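A sorting firm takes the old carpet hall

Yeo signs for 3,865 square feet in Drorkgate 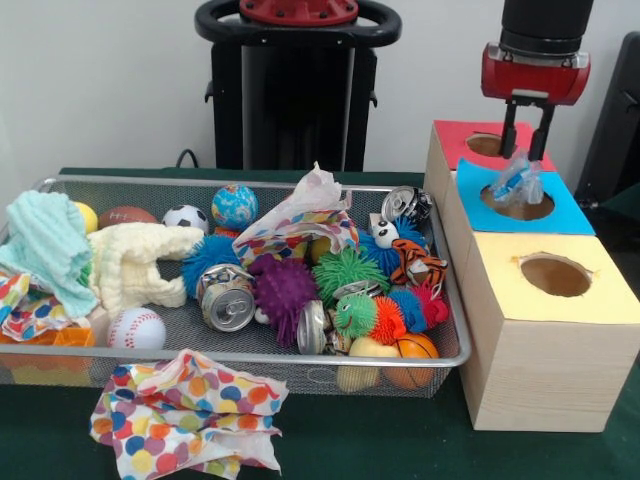
Toys, balls, cloths and crushed cans in a mesh tray.

The carpet showroom at 98 Pusa Street had been dark for two winters when Hauwa Okeke first looked through its window. She wanted a loading door at the back and a ceiling high enough for racking. It had both.

Her company, Yeo, signed in December for 3,865 square feet on the ground floor. Terms were not disclosed. The landlord, Fluldale, was represented by its own letting manager, Kaan Altıntaş, and Yeo dealt with him directly.

Yeo takes in mixed household goods from clearances and sorts them for resale or recycling. It will keep its present unit, on the far side of the canal, until the lease there runs out.

"We were paying for a yard we never used," Okeke said. "I'd sooner pay for floor."

Altıntaş said three other parties had viewed the hall, among them a gym that wanted the basement as well. The basement floods, and Fluldale would not let it.

Drorkgate has seen several shops go over to light industrial use. Tyra Haugen, who runs the key cutter's next door, would have liked a café. She has asked for deliveries to stop by six, and Okeke has agreed to that in writing.

Fitting out starts on Wednesday with the lighting. The old carpet racks are still upstairs.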